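Gonton DW-2 Door and Window Sensor Kit: Review
Posted 9/7/24

The Gonton DW-2 kit contains a hub, 11 contact sensors, a keypad and a bag of adhesive strips and screws. It works without a monthly plan, although one is offered in the app. I installed the full kit in a single-story house with two exterior doors and nine windows, replacing a wired Raptis panel that had stopped reporting two of its zones.

Installation

Each contact sensor is a two-part unit. The larger half holds the battery and goes on the frame; the magnet goes on the moving part. Gonton gives a maximum gap of three quarters of an inch. On wood frames I had reliable readings up to that distance. On the steel back door the usable gap dropped to less than half an inch, and I had to add the plastic spacer from the bag to get the sensor away from the metal. The manual mentions the spacer once, in the parts list, with no explanation of when to use it.

Pairing is done one sensor at a time. Pull the battery tab, hold the button until the light blinks green, and name the sensor in the app. Two of mine failed on the first try and paired on the second. Name them before mounting. The app shows new sensors by serial number only, and the serial number is printed on the side that goes against the frame.

The adhesive is good on painted wood and poor on textured vinyl. One strip let go on a vinyl window within a week. I used screws on that window and on both doors, and I would do the same on any opening that gets daily use.

Range and response

The hub sits in a hallway closet near the middle of the house. The farthest sensor is on the detached garage, outside the kit's intended use, and it held a connection through two exterior walls with the signal shown as "fair." The rest read "good" or better.

Opening a door produces a chime at the hub in under a second. Phone alerts take longer, usually three to five seconds on Wi-Fi. There is no cellular backup in the base kit. If the internet connection goes down, the siren still sounds, but no alert leaves the house. Gonton sells a backup module separately.

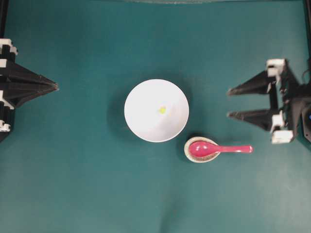
Battery backup in the hub is rated for eight hours. I unplugged it in the evening and it ran for seven hours and twenty minutes with all sensors active and no alarms. A siren event would shorten that. The low battery warning arrived with just under an hour left, enough time to do something about it if you are awake.

The keypad

The keypad is the weakest part of the kit. The keys are small, the backlight turns off after four seconds, and the entry delay can be set only to 30 or 60 seconds. The Kunum keypad I used at my last house allowed any value and had a raised dot on the five key, useful in the dark. The Gonton unit has flat keys throughout. It does lock for two minutes after five wrong codes, and the lockout is recorded in the event log.

The log

The log holds the last 2000 events on the hub. After the first month mine showed 966 entries, nearly 900 of them from the front door and the kitchen door. At that rate the older entries will be overwritten in a little over two months. They can be exported as a spreadsheet file, but only from the app and only one week at a time. Anyone who wants a longer record will need to set a reminder.

False alarms

I had one in the first month. A bedroom window with worn hardware shifted in high wind far enough to open the contact. Moving the magnet closer fixed it. This would happen with any contact sensor on a loose sash, and the sash should be repaired anyway – a window that moves in the wind is easier to pry.

What it does not cover

There is no glass break sensor and no motion sensor in the box. A contact sensor reports that a door or window has opened. It will not respond if someone breaks a pane and climbs through without moving the sash. Trillow includes two motion sensors in its kit at a slightly higher price, with fewer contacts. For a house with large ground floor windows, I would look at that one first, or budget for the Gonton motion sensor as an add-on.

Rating: four out of five for the sensors and hub, two out of five for the keypad. I plan to update this review in October with battery levels for each sensor.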